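Home » Features » Schools and Clubs » The kitchen at the end of the corridor

The kitchen at the end of the corridor

At Pestdale, a student robotics club is teaching a robot to find its way round a kitchen that exists only on a computer, and having a wonderful time doing it

By ten past four the good chairs have gone. There are two of them in the computer room at Pestdale College, the ones with arms, and the members of the robotics club have been known to run for them. Everyone else makes do with the grey plastic kind, pulled up three to a screen, coats still on because the heating goes off when lessons finish.

On the nearest screen a robot is trying to get to a cupboard. It sets off well, swings wide, stops, and starts turning on the spot like someone who has come upstairs and forgotten why. A groan goes up. Then somebody leans over, changes a single number and sends it off again.

"That's the bit I love," says Amr Amrani, who teaches maths and has run the club since it was four pupils and a box of motors. "In a real workshop, a mistake like that costs you an afternoon and maybe a gearbox. In simulation they've had another go before I've finished wincing!"

The club is getting ready for the McKinnon Challenge, a contest for school and college teams held entirely in simulated homes. Each team is given the same set of household jobs and writes the program that carries them out. This year it's all kitchens: open this, close that, fetch something from over there. There are 140 points to be had in the first round, with up to 30 more for a tidy logbook, and the Pestdale team talk about those 30 points with real hunger.

They have called their entry Prareditz. I asked three people what it meant and got three answers, one of them rude.

What surprised me most was how physical it all feels. I had expected rows of heads bent over code, and there is some of that, but people are forever getting up. They crouch beside tables, they tilt their heads, they stick an arm out and walk slowly towards the door to work out which joint ought to bend first. When you want to know what a robot can see of a room, pretending to be one is a very good start.

The views themselves take some getting used to. A kitchen seen from low down and close to is a strange country, all slopes and corners, and newcomers spend their first few sessions learning to read it.
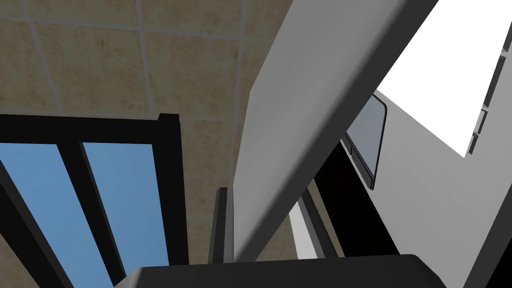

Looking up in the simulated kitchen, with the gripper along the bottom and the window on the left.

Satish Tyagi, who is 17 and captains the team, is quick at this. He will glance at a view like that one, all leaning lines, and start talking about edges. "You look for things that can't move," he told me. "The tiles are brilliant for that, you've got all those straight lines between them. And the window, with the black frame. If I know where those are then I know how far we're tipped over, and then I can start worrying about doors."

He does worry about doors. Doors, he says, are the whole competition. A robot that stands too near can't pull one open without being in its way, and a robot that stands too far off can't reach. His notebook has a double page of little sketches, arcs and stick arms, with NO written next to most of them in green biro and one very large YES.

The software they use is called Cirau, and it runs, with some complaint from the fans, on the college's ordinary machines. Amrani likes that it lets the students make a long list of attempts and leave them going. Before half-term they set up 100 starts from different spots on the kitchen floor and went off to get chips. When they came back the robot had managed fewer than half, and the argument about why lasted until the site manager came to lock up.

"Best session of the year," says Amrani. "I didn't say a word for forty minutes. I couldn't have got one in."

I sat for a while with the two youngest members, who have been given the logbook and take it very seriously indeed. Every run goes in, with what was changed and who changed it. Under "Notes" on one page I found "drove at fridge again", and under that, in different writing, "WHY".

The first round is in November and there is plenty left to do. The turning on the spot needs sorting out. There is a drawer that opens beautifully and then won't shut. Tyagi wants to rewrite the whole reaching routine, and the rest of the team would quite like him to leave it alone until after the deadline, a discussion that was still going on when I put my coat on.

Behind me, on the nearest screen, the robot set off for the cupboard again.

The Pestdale robotics club meets after lessons in the main computer room. New members from any year are welcome, and no experience of programming is needed.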